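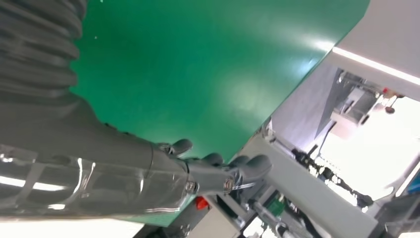

**Are packing jobs being cut when the two-arm station moves downstairs?**

Headcount on the packing floor stays the same through the end of next year, and the station will take over one task, which is returns sorting for bottled goods. The three people who do that task now have been told where they are going. Details are further down.

## What the station does

Skirkarura handles returned bottles for four customers. Dağdelen is the largest. In November we took back 4,000 of their bottles, mostly detergent and fabric care, and every one had to be picked up, turned so the label could be read, checked at the cap and put in the right crate. It is slow work and hard on the wrists. Half the sick notes from the returns bench last year mentioned a hand or an elbow.

The Vudo station does the picking up and the turning. It has two arms with a hand on each, so one can hold a bottle at the shoulder while the other supports the base. A person still decides what happens to any bottle with a leak, a torn label or a cap that doesn't match.

For now the station is upstairs in the open office next to the planning desks. People have asked why. The floor downstairs needs new power outlets and the electrician can't start until the racking is moved. Planning has been patient about the cables.
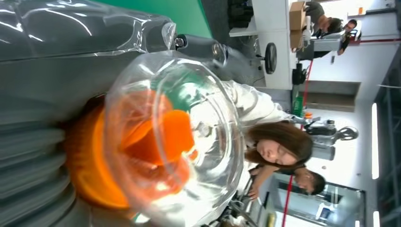

Fadwa Salem

I run the returns bench and I was not in favor of this at the beginning. My view has changed some, so I was asked to write down what the last eight weeks have been like.

The first two weeks were mostly handing things to the arms and taking them back again. Plastic bags are the hardest. A customer sends a bottle back inside a bag, the bag is clear and wrinkled, and the hand closes on the bag instead of what is in it. We tried taking everything out first, but then a person is doing the slow half of the job and the station is doing the easy half. Our rule at the moment is that bagged returns go in the gray crate and a person opens them at the start of the shift. Unbagged returns go to the station.

The numbers for the record: on its best day the station sorted 580 bottles. On the same bench with two people we do more than that. So it is not faster. What it changes is that the two people are not lifting and twisting all day, and they have time for the damage reports, which used to be done after hours.

What I don't like is the waiting. When a bottle slips, the arms stop and someone has to walk over, look, clear it and press start. If you are in the middle of a damage report you lose your place. Rosaire McIntyre and I have asked for the stops to be grouped, so the station puts a problem bottle aside and carries on. Vudo says that is coming with the next update. We'll see.

Also, please don't leave coffee on the green table. It has happened twice.

### Where people are going

- Rosaire McIntyre stays on returns as station lead, on the new pay grade.
- Casimiro Collado moves to incoming goods in the morning and covers the station from 2 p.m.
- I stay where I am, with damage reports added to the job description.

The grade change took longer than it should have. If your duties change when the second station comes, ask for the new description in writing before you start. 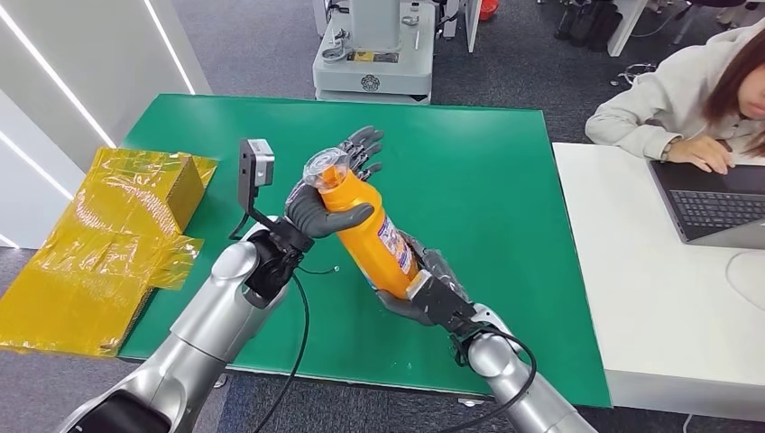
*By Kohei Takagi, Process Engineering*

Bottles with a round clear cap over an orange spout are what we practice on most. The cap is smooth, the shoulder is broad, and the label side has to end up facing out, so one bottle gives us most of the problems we meet in a normal crate. Soft packages closed with a lot of shiny tape are next on the list – the loose ends stick to the fingers.

A few answers to questions left in the box by the time clock:

**Does it record us?** There are cameras on the wrists and they do pick up whatever is behind the table, including people at their desks. Recordings are kept for 70 days, then deleted. They are used to fix grips and are not available to supervisors for attendance or pace. The agreement is posted next to the first aid cabinet, and Tsutomu Nishimura has copies in HR.

**Can I refuse to work at it?** During the trial, yes. Tell your shift lead and you'll be put on another bench at the same pay.

**Who do I call when it stops?** Rosaire first, then me, extension 8. Use the red stop button if a hand or a sleeve is anywhere near the fingers, and don't restart it yourself until you've had the half-hour training.

**Is the Hotent line next?** The Hotent heat-seal line is not part of the project. It was looked at and dropped, as the trays come through too close together for the arms to reach in.

Training slots are on the sheet outside the canteen, four people at a time, at 10 a.m. and 3 p.m. Wear short or close-fitting sleeves and leave rings in your locker. Night shift will get its own slots once the station is downstairs – Tsutomu is working out the dates with the shift leads.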